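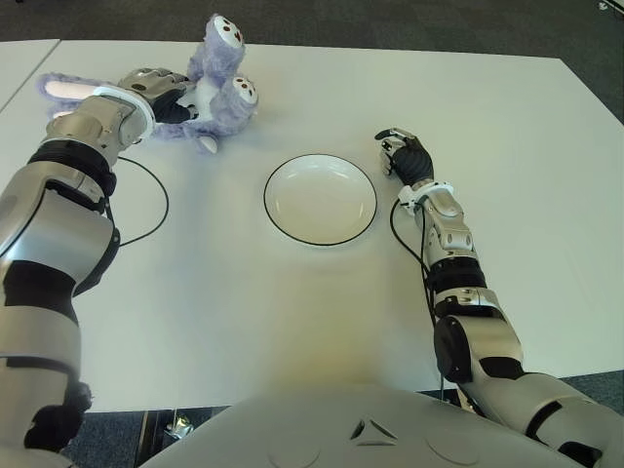 Danica Polák writes that she read the first edition of this guide and still could not tell if the machine will clear her kitchen table or only practice on it. For now it will practice. Please keep this in mind when you plan the work of section 4.

4. Clearing a table with soft and hard objects

4.1 Before you start

The Clirnari task package treats soft toys and dishes as two different jobs. A soft toy changes its form when it is pressed, and a plate does not. Do not expect that a setting which is good for one is good for the other.

1. Put one soft object and one plate on the table. Leave free space between them.
2. Check that both arm cables can move freely and do not lie under an object.
3. Open the Jobs page and choose Table, Mixed.
4. Set the grip for the left hand to Soft. Leave the right hand on Wait.
5. Enter 430 in the field Grip Limit. The factory value is 578, and it is meant for hard objects only.

CAUTION: Never put your hand between the arms when the job is active. Press Hold first and wait for the tone.

4.2 Running the job

1. Press Start. The left hand goes to the soft object and closes.
2. Look at the grip before you confirm. The fingers should be at the middle of the object, not on an ear, a strap or a label.
3. If the grip is good, press Confirm. If it is not good, press Release and start again from step 1.
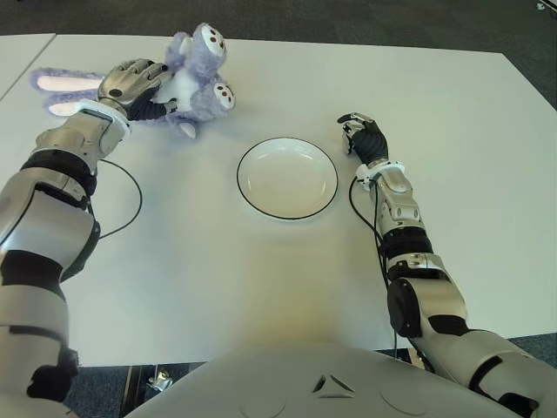 4. After you confirm, the arm lifts the object and carries it to the place you have marked as Storage.
5. Change the right hand from Wait to Plate and press Start again.

NOTE: The plate job is slower. The hand must find the rim, and with a white plate on a white table this can need several tries. A colored table mat helps very much.

4.3 What you can expect

In our trials in January we ran the mixed job 63 times, and 34 runs were finished without a person helping. Most of the failed runs stopped at the plate. A person does the same work in a few seconds, so we do not recommend the package as a replacement for housework yet. It is suitable for testing, teaching and comparing settings.

4.4 If the job stops

Message G2, Grip lost: press Release, move the object back and repeat 4.2.
Message C1, Cable: press Hold, free the cable by hand, then press Resume.

Guide text: Mei Begay. Revised August 2025.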